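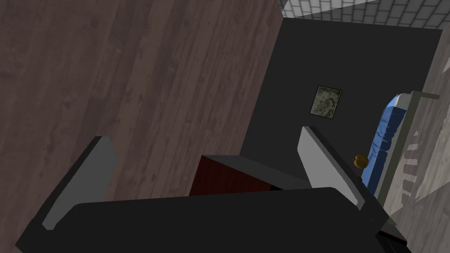 What does it take to get a two-finger arm working at home before the arm itself is finished?

A computer that can draw a room at a decent speed, a model of the gripper that matches the one on the bench, and a lot of evenings. The metalwork can wait. Most of what goes wrong with picking things up can be got wrong on a screen first, and nothing gets broken.

Konden: build gallery
Beathag Mackay, bench by the window, Munro workshop

Konden is a tabletop arm with a parallel gripper. I am building it partly in my spare room and partly at Munro, the shared workshop over the old bus garage. This page covers the simulation side. The pictures are from the wrist view in Zondness, the simulator I use, with the bench notes written up around them. The notes on the base and the shoulder are on the previous page and I won't repeat them here.

The rooms

Zondness comes with a set of furnished rooms. I started with a bare floor and a cube, as everyone does, and gave it up after a week. The gripper learned to find a cube on a bare floor and was useless at anything else. Now it goes into rooms with brick walls, plank surfaces, furniture and plenty of clutter, and the shadows fall where they like.

The shadows matter more than I expected. A hard diagonal shadow on a pale wall looks very much like the edge of an object if all you have to go on is a small picture. The early version of my edge finder went for shadows all the time. I spent most of November on that and the fix was dull: more rooms, more lighting set-ups, and a longer run overnight.

The wrist view

The camera is mounted behind the palm in the model, looking out between the fingers. The palm blocks the bottom of the view and there is nothing to be done about it short of moving the camera. I tried it further out on a bracket. The fingertips were easier to see but the bracket hit the table on low picks, so it went back.

Because the camera turns with the wrist, the room is hardly ever level. In the picture at the top of the page the planks run up at a slant and the bed on the right leans over with them. There is a blue mattress, with a small golden-yellow round thing resting near the end of it, and a small framed picture on the dark wall. It takes a while to read these views when you are used to a camera on a tripod. I turned my head sideways at the screen for the first few days and had a stiff neck to show for it.

I did write a bit of code that rotates the view back to level before I look at it. It is handy for people and no use to the arm, which has to work with what it gets. The code is still in the folder if anyone at Munro wants it.

Fingers and pads

The fingers are dark with pale pads on the inside faces, in the model and on the bench. I kept the colours the same on purpose. The pads being pale makes it simple to check by eye whether the fingers are square to each other, and you can see at once when one has been put on twisted.

The real pads are cut from silicone sheet I bought from Skisora. The sheet arrived with a protective film on one side that is the same colour as the sheet, and I glued the first pair on with the film still in place. They held for one evening. Peel both sides before you cut, and mark the good face with a pencil.

Friction in the simulator was set far too high when I began. Everything stuck to the pads as if it had been glued, and the success figures looked very good. I brought it down in steps until a dropped object in Zondness behaved more or less like a dropped object on my bench. It then took 26 runs with the lower setting before the arm got a clean pick, and I was pleased with that one in a way the earlier ones had never managed.

Long thin things

Boxes are easy and balls are all right. Long bars are the hard part of this build. If the gripper takes one away from the middle, it swings, and the wrist has to fight the swing while it is also trying to get somewhere. If it comes in at the wrong angle, one finger touches first and the bar spins away.

What I do now is bring the fingers in with the gap wide open, one on each side, and hold there before closing. The hold is 3 seconds, which looks like an age on the screen. I could shorten it, but I use the time to look at the view and decide whether I agree with the arm.

Caption for the next one: wrist view with the long lavender bar running through the gap, pale beige cylinder directly behind it, brick wall to the left.
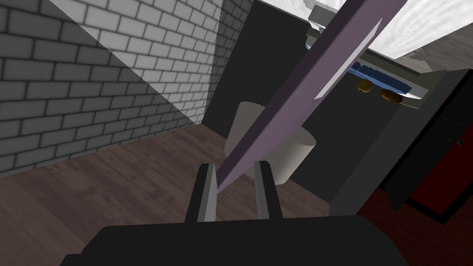 The hold also gives the depth estimate time to settle. It jumps about when something crosses close in front of the camera, and a bar at a slant is the worst case, as one end is near and the other is a long way off. I take the middle value from the last 16 readings and throw the rest away. A plain average was worse, as one bad reading dragged it off.

Closing is slow to begin with and then slower. The motor on the bench version has no proper force sensor, so I watch the current and stop when it rises. In the simulator I have the contact force for nothing and I had to make myself ignore it. Anything the real arm can't measure is switched off in Zondness too. I caught myself cheating on this twice, both times late at night.

Background clutter

Cupboards and open doors caused trouble of their own. A black door against a black cabinet gives the camera very little to work with, and the arm used to treat the whole lot as one large flat thing. It also took an interest in items on shelves that were nowhere near within reach. I put a limit on distance so that anything past the arm's reach is marked as background and left alone.

The limit is set in the file called reach, in centimetres, and it is 40 at the moment. That is shorter than the arm can really stretch. The last part of the reach is weak on the bench version and I don't want it planning anything out there.

Large plain cylinders are a different nuisance. They have no corners, and with a smooth matt surface there isn't much for the edge finder to hold on to. The two sides are easy enough, but with a bar across the front the cylinder gets divided in two and the arm took it for a pair of narrow things standing next to each other. That is mostly sorted. It still happens when the light is flat.

Settings that stayed

People at the workshop have asked for these, so I will leave them here in one place.

Gap fully open on every approach, even for small objects. It costs a little time on the close.

Wrist free to turn as it likes until the last part of the approach, then locked.

No grabbing while the base is moving. I allowed this for a while and the results were a mess.

Lighting changed at every reset. Room changed at every tenth.

Save the wrist view at the hold, and only then. I used to save everything and filled a drive in a weekend.

Back at the bench

The bench gripper has been on the arm since the start of the month and opens and closes when told. One finger is stiffer than the other. I suspect the guide rod on that side, which I cut by hand and never got properly straight. There is a length of ground rod on the shelf at Munro with my name on it, and I will swap it over when the lathe is free.

Cable routing is not finished. The camera cable goes round the outside of the wrist with a loop left in it, and at full turn the loop catches on the elbow bolt. A shorter bolt would do. So would a cable tie, and it has a cable tie on it for now.

The first bench test with a bar was done with a bit of broom handle sawn to length. It picked it up off two blocks, held it and put it down again slightly to the left. The second attempt pushed it onto the floor. I haven't painted the handle, though I may have to – it is close in colour to the bench top and the camera loses it at one end.

If you want to see it running, I am at Munro on Thursday evenings from seven, at the bench by the window. Bring your own mug. The files for the fingers and the palm are in the shared folder under Konden, and the pads are drawn separately so you can cut them from whatever sheet you have. The drawing for the camera mount is out of date, so please ask me for the new one before you print it.

Next page: elbow, counterweight and the second power supply.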